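22/01/2018

Well, friends, I promised Gus Whitlock I'd write up our hiccup, so put the kettle on. We had two arms sharing one fruit bowl, and on run 26 of 100 the stop button did nothing at all – not a flicker! 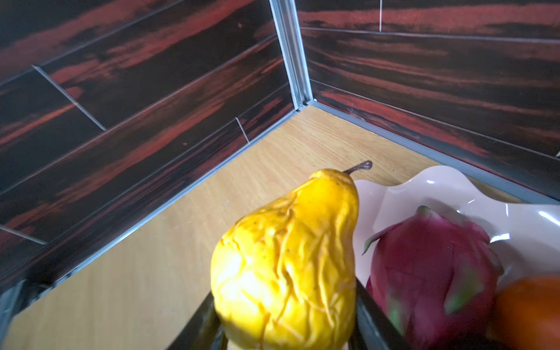
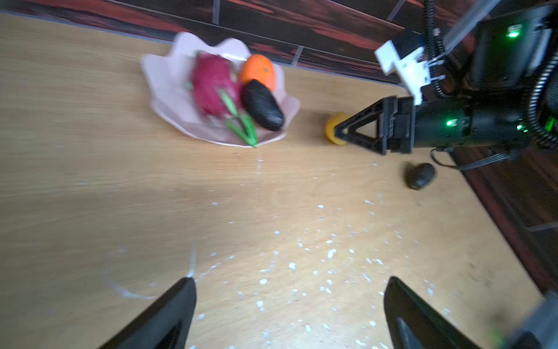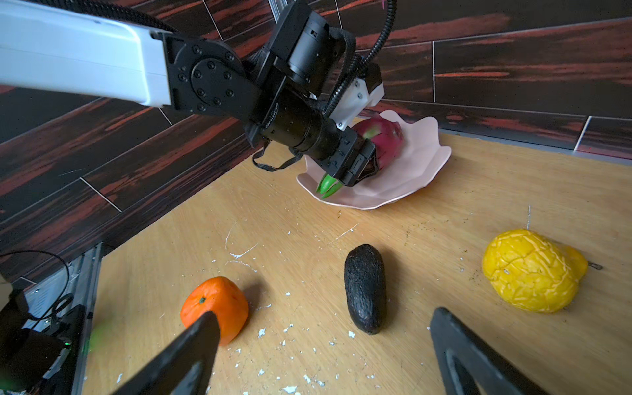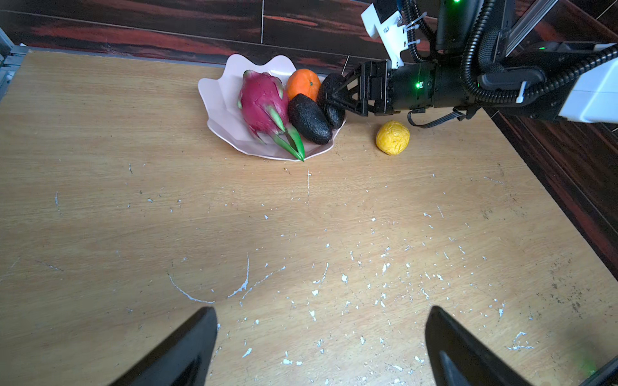 *Fruit practice at Okelska, from the wrist cameras.*

Szu-yu pulled the plug, bless her. The culprit was a loose connector behind the button, and we now test it before every session. New cable's coming from Jeltville.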